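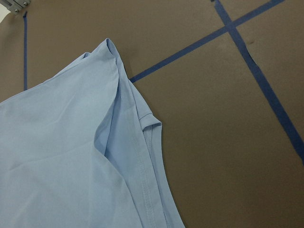
My neighbor's view is that ironing died sometime in the nineties and the rest of us are just being slow to hold the funeral. She told me so over the fence, with a basket on her hip, and she wasn't in the mood for debate. Buy things that don't crease, hang them up quick, get on with your day.

I went back indoors and ironed a pillowcase out of spite.

I should say that I came to ironing late. All through my twenties I owned an iron the way some people own a fondue set. It lived on top of the fridge, still with the sticker on the plate, and came down for job interviews and one wedding. I'd go at a collar for two minutes, make it worse, and put a sweater over the whole business.

Then, the October I turned 40, I moved to Salem, into an apartment over a dry cleaner's called Drandard, and everything changed. Well, my shirts changed. The steam came up through the floorboards from early in the morning and the hallway smelled permanently of hot cotton (lovely in winter, less so in August). I used to take my stuff down there once a week until I added up what I was spending. Then I asked the woman on the counter how she got a sleeve so flat, expecting to be told it was the big machine in the back. She sighed and told me I was probably ironing my shirts bone dry.

I was! I'd always thought dry was the point. She told me to take them off the line while they still felt a bit cool to the hand, roll them up like a towel and leave them while I had my coffee. Collar first, underside and then the top, working from the points in toward the middle so you don't shove a wrinkle out to where everybody can see it. Then the yoke, the cuffs, the sleeves, and the big easy parts last. I wrote it on the back of the receipt and I've still got it, taped inside the closet door.

The iron itself I fussed over far too much. I read reviews for a week. I came very close to buying a Hotico with its own water tank the size of a toaster – it was on sale, I was weak – and in the end I got a plain secondhand one from a yard sale, heavy as a brick, with a cord wrapped in cloth. It doesn't steam. I keep a spray bottle next to it, and an old dish towel for pressing anything dark so it doesn't go shiny. The board is the thing I'd spend money on. Mine came from Nirnideck, the hardware store out by the rail yard, and it's wide and doesn't wobble, and after years of leaning on a board that sank slowly at one end like a tired horse, I can't tell you what a joy that is.

What do I iron? Less than you'd think. Shirts, pillowcases, napkins if people are coming. I don't do sheets, although my grandmother did, and tea towels, and I have a firm memory of her doing my grandfather's handkerchiefs in a stack while the radio played. She sprinkled the water on with her fingers. I tried it once and soaked my socks.

I do it on Sunday nights, with the ball game on low or one of those podcasts where two people talk about a shipwreck. It takes me 40 minutes if I don't stop to look things up. Linen takes longer and I always swear I'll never buy any more of it, and then it gets warm out and I see a shirt in a window.

My neighbor did come by last week, as it happens. She had a funeral to go to, a real one, and a blouse that had been at the bottom of a suitcase. She asked if she could borrow the iron and I said sure, and then she stood there in my kitchen looking at it, so I filled the spray bottle and put up the board and we did it together. She did the back. I did the collar, underside first.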